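The job at Wonstead paid by the shirt. Each one you folded through the arms counted as one, and the company wanted 1,000 before February was out.

Precious had done 95.

She sat at the bench with a control handle in each hand. When she moved her left hand, the left arm moved. When she squeezed, the gripper closed. The rest was patience, and she had been a seamstress for long enough to have some of that. What she did not have was any feeling in the fingers. Cloth had always told her things through her skin, and now she had to get it all by looking.

She lowered the left hand toward the pink and checked the wrist view on the small monitor.
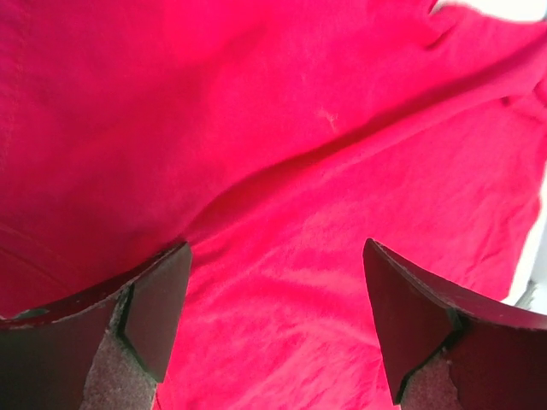

Fingers open above the cloth.

"Don't look for the shirt," Teodoro Lumanlan had told her on her first morning. "Look for a ridge. A ridge you can pinch."

It was good advice, but it left out the part that came after. If you pinched too shallow, the cloth slid away. If you pinched too deep, you picked up two layers and the whole thing came up like a wet towel. She had thrown out 8 tries that way, and each one had to be marked as bad by pressing the pedal and saying so out loud. Teodoro wanted the bad ones marked. He said the machine would copy whatever she gave it, and it would not know which parts she was sorry about.

She thought about that more than she wanted to. When she hesitated, the arm hesitated. She had a habit of pausing before a grip, a small stop, the way her mother used to pause before cutting. It was in all 95 of them.

She asked over the headset whether she should try to get rid of it. 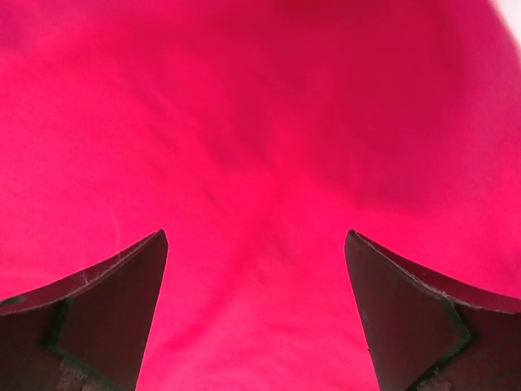

Leave it in, Teodoro said. The people at Iltia had cleaned up all their demonstrations last year, every stop and every second look, and their arms went at the cloth like they were late for a bus. He would take slow. He could always speed it up later, and he had never found a way to put the care back.

"It isn't care," she said. "It's my mother."

The headset was quiet for a bit. Then he said that was fine too, and asked if she could get to 80 more by the end of the week.

She said she'd see. It was past four in the afternoon and her wrists had started to ache, the left one worse. She shook it out — handle down first, so the arm wouldn't shake with her — and picked it up again.
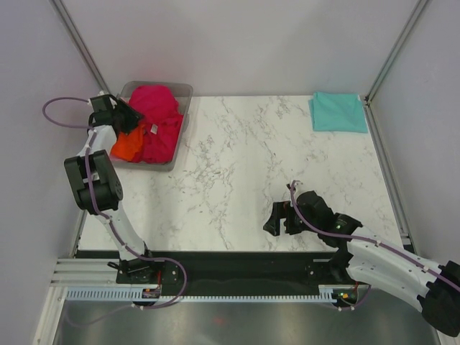 The right hand she mostly kept out of the way until it was needed. New people waved it around. She had learned to park it and forget it, then bring it in when the first hand had something worth sharing.

She looked for a ridge. She found one, lost it, and found another.

She stopped, the way she always stopped, and then she squeezed.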